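Häufige Fragen zur Gesprächsreihe »Valtomer zu Hause«
Stand: 4. Juli 2023

Was ist »Valtomer zu Hause«?
In der Gesprächsreihe empfangen bekannte Persönlichkeiten aus Film, Musik, Mode und Sport die Redaktion in ihrem privaten Umfeld. Die Sendungen werden von der Drorner Produktionsgesellschaft hergestellt. Zu jeder Folge erscheint eine Bildstrecke im Magazin Brivside.

Wie werden die Gäste ausgewählt?
Über die Einladungen entscheidet allein die Redaktion. Vorschläge aus dem Publikum nehmen wir über das Kontaktformular entgegen. Ein Anspruch auf Berücksichtigung oder auf eine Begründung der Entscheidung besteht nicht.

Erhalten die Gäste ein Honorar?
Nein. Erstattet werden ausschließlich Aufwendungen, die dem Haushalt durch die Dreharbeiten entstehen, etwa für Reinigung oder zusätzliches Personal.

Welche Räume werden gezeigt?
Vor Drehbeginn wird mit dem Gast schriftlich vereinbart, welche Räume und Außenflächen aufgenommen werden dürfen. Schlafräume und Kinderzimmer sind grundsätzlich ausgenommen.

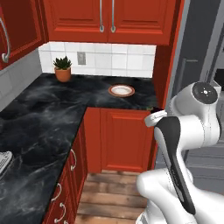 Arbeitsplatte aus schwarzem Marmor mit Teller und Topfpflanze

Wird die Adresse des Gastes bekannt gegeben?
Nein. Hausnummern, Kennzeichen, Zufahrten und Sicherheitseinrichtungen werden vor der Ausstrahlung unkenntlich gemacht. Auch auf Anfrage erteilen wir keine Auskunft über Lage, Größe oder Wert einer Immobilie.

Kann ich bei einer Aufzeichnung anwesend sein?
Die Gespräche in Privathäusern finden ohne Publikum statt. Eine Ausnahme bildet die Jahressendung im Dezember, die im Saal des Gunnlaugsson-Hauses aufgezeichnet wird. Hierfür werden 20 Plätze verlost. Gewinner dürfen eine Begleitperson mitbringen, insgesamt werden je Gewinn also zwei Personen eingelassen. Das Mindestalter beträgt 16 Jahre.

Wie lange sind die Folgen abrufbar?
Jede Folge steht nach der Erstausstrahlung acht Wochen in der Mediathek bereit. Danach ist ein Abruf nur möglich, sofern der Gast einer weiteren Nutzung zugestimmt hat.

Wo finde ich Angaben zu Möbeln, Kleidung und Materialien?
Bezugsquellen werden nur genannt, wenn der Gast damit einverstanden ist. Sie finden diese Angaben gegebenenfalls im Anhang der Bildstrecke. Telefonische Auskünfte sind leider nicht möglich.
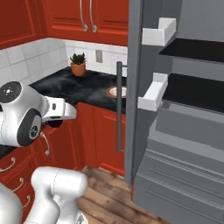

Küche mit grauem Kühlschrank, Tür geöffnet

Darf ich Bilder aus der Sendung verwenden?
Die private Betrachtung ist gestattet. Jede Veröffentlichung, auch in sozialen Netzwerken, bedarf der vorherigen schriftlichen Genehmigung der Drorner Produktionsgesellschaft.

Kann ich einem Gast über die Redaktion schreiben?
Briefe leiten wir ungeöffnet an das jeweilige Management weiter. Päckchen, Blumen und Lebensmittel werden nicht angenommen. Auf die Beantwortung der Post haben wir keinen Einfluss.

Wie melde ich einen inhaltlichen Fehler?
Bitte nennen Sie im Kontaktformular den Titel der Folge und die betreffende Stelle. Berichtigungen werden auf der Seite der jeweiligen Folge veröffentlicht.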